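Grandivano 2 motion planner: a month with it

I've been meaning to write this one up since April, when Dean Whiteley very kindly passed me his spare licence and said I'd either love it or send it straight back. Well, I still have it!

Grandivano is a planner for arms with a simple two-finger hand. You give it a scene and a goal and it works out a path, and version 2 comes with its own simulator, so you can try things at the kitchen table with a cup of tea before going anywhere near the real arm. Setting up took me an evening, most of it my own fault (I had an old copy of Dutard lying about and the two fell out over the settings file).

What I liked best is how calmly it behaves near thin, fiddly shapes. Wire racks were a misery in Entwistle, which wrapped each one in a great solid box and then refused to go near it. Grandivano keeps the gaps between the wires. I ran 1000 reaches overnight with a rack off to one side and only 9 ended in a touch, all of them with the safety margin turned right down, so I can hardly grumble.

The hand camera view is a pleasure too, although plain surfaces do upset the depth guess a bit. Give it some texture, or fix the table height by hand, and it settles. The manual runs to 371 pages and still hides that setting under "Extras", which Reet Butkienė had to point out to me on the forum.

My one real moan is the replay window, which forgets where you were whenever you change the speed. Ava does this far better, and for free.

Four stars from me, and I'd gladly pay for the next version.

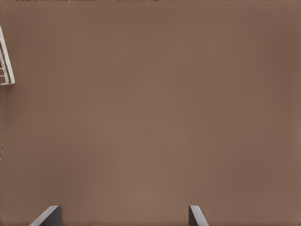
Hand camera view in the simulator, fingers open, with the white rack at upper left.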